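3.2 Materials and play corners

The study was made in two day-care centers, which we call Kurkis and Nellis in this paper. Both centers take children from three to five years old, and both serve a warm lunch on the premises. The centers differ in how the lunch is organized. At Kurkis the children sit in the same places every day and the food comes to the table in bowls. At Nellis the children walk to a low counter and take the food themselves. We did not ask the centers to change this routine, as our interest was in the words that children already use for food and in where these words come from.

Each center has a play corner with a table and toy food. Before the recordings began, the second author visited both corners and wrote down which kinds of toy food were there. The lists were then compared with the lunch menus of the same period. Many vegetables that appeared often on the menus, for example leek and celery root, had no toy in either corner. The opposite case was also found: eggplant was present as a toy in both places, but it was served in neither of them. We call these two groups "plate-only" and "toy-only" words. Words in both lists are called "shared" words.

Speech was recorded during lunch and during free play, always with a small recorder placed on a shelf. We transcribed all utterances in which a child named a food, asked for the name of a food, or corrected another child. This gave 3766 utterances. From these we removed repetitions of an adult's word within the same turn, songs, and utterances in which the word could not be heard clearly by both transcribers. The final set has 1312 utterances. Disagreements between the transcribers were discussed with Suqin Ye, who had not been present at the recordings.

A difficult point was the use of general words. Children often say "vegetable" or "the green one" when they do not know the name, but they also say it when they know the name very well and are only in a hurry. We therefore counted a general word as "lack of name" only if the child did not use the specific name anywhere else in the recordings. This rule is strict, and it probably makes the number of unknown names too low for talkative children. We accept this, as the other possible rule would have made it too high for quiet ones.

Color words needed a separate decision. In toy sets the color of a vegetable is bright and even, while on the plate it changes with cooking. A child who calls a cooked carrot "the orange" may mean the color or the fruit, and the transcript alone does not always show which one. We kept such cases in the material but marked them - they are discussed in Section 3.4. Figure 2 shows toy vegetables of the colorful type that we mean.

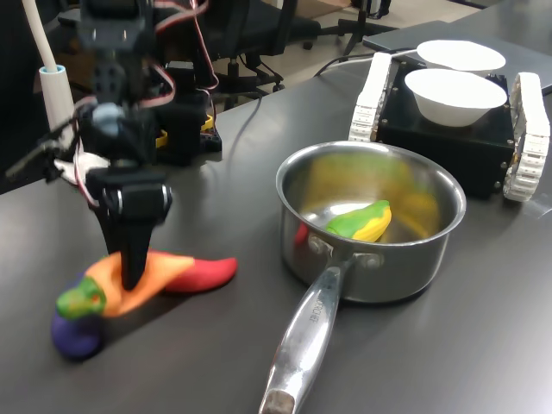 Figure 2. Colorful toy vegetables on a table, one of them orange.

3.3 Naming in play and at lunch

Shared words were the most stable group. A child who used a shared word at lunch used it also in play, and mostly with the same pronunciation. Plate-only words behaved differently. They were used almost only at lunch, and very often directly after an adult had said them. In the play corner they appeared when children made a menu or played a restaurant, and then the object in the hand was something else. One girl at Nellis, whom we call Jia, served "leek soup" several times from an empty pot.

Toy-only words were fewer than we had expected, and their use depended much on the presence of an older child. At Kurkis, 12 children used the word "eggplant" in play. In two other cases the child made a new name from the shape and the color. Such a name could live in the group for a long time. One of them, "volier", has no meaning in the language of the center that we could find, and the staff did not know its origin. It was still in use when we made the last recording in June.

The staff in both centers corrected names more often at lunch than in play. In play they usually accepted the name that the child gave, and asked what the dish would cost or who would eat it.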